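About Murnside

Search this site Enter keywords Go

Filed under: Our Story / Hair Accessories

Small soft things for hair, and somewhere to keep them

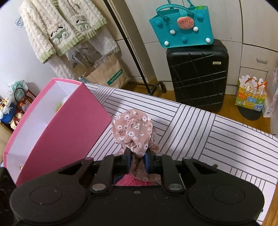 What do you make?
We make fabric scrunchies, covered elastics and headbands, sewn in short runs and sold from our own shop and by mail.

Murnside began at Viola Ruggiero's dining table, with a sewing machine she had been given as a wedding present and a bag of dress cotton too small for dresses. Her daughters had long, thick hair and lost a hair tie nearly every morning before school, and Viola, who can't bear to buy the same thing twice in a week, started sewing them herself. Then the girls' friends wanted them, and then the friends' mothers, and by that November she had taken a stall at the Treloar winter market and sold out before lunch (she went home and sewed until midnight, and came back the next day with 25 more).

We have a proper workroom now, over the shop on Stondberg Street, with three machines and a cutting table that took four of us and a good deal of bad language to get up the stairs. The work itself hasn't changed much. We cut the fabric on the straight, sew it into a tube, turn it, thread the elastic and close the last inch by hand. Small flower prints are still what people ask for most, and dusty pink is the color we run out of first. Viola would like it known that she has been trying to interest everyone in mustard for years.

If you've ever opened a bathroom drawer and found one great knot of elastics, clips and beads, you'll understand why we talk so much about storage. We like an open box on the dresser, a wide one, where you can see what you have and drop things back in with one hand while the other is holding a ponytail. Every so often, tip the whole lot out on a cloth and sort through it – the stretched ones, the odd clips, the bracelet that doesn't belong there – and put back what you still wear. It's a nice job for a rainy afternoon, and children are surprisingly good at it.

Our Trukari line, which came out last spring, is cut a little wider for heavy or curly hair. We tried 18 versions of the elastic before we settled on one that holds through a school day and doesn't pull at the nape. If yours goes slack, send it back to us and we'll put in a new elastic for the cost of the return postage.

The shop is at 641 Stondberg Street, and you're always welcome to come up and see the workroom if the light is on. Bring a dress you've outgrown if you like, and we'll tell you what could be made of it.

Page last updated 2019-07-18

Recent from the workroom
Washing printed cotton without losing the color
Which scrunchie for which hair?
Back in stock: the wide Trukari
What we took to the Treloar market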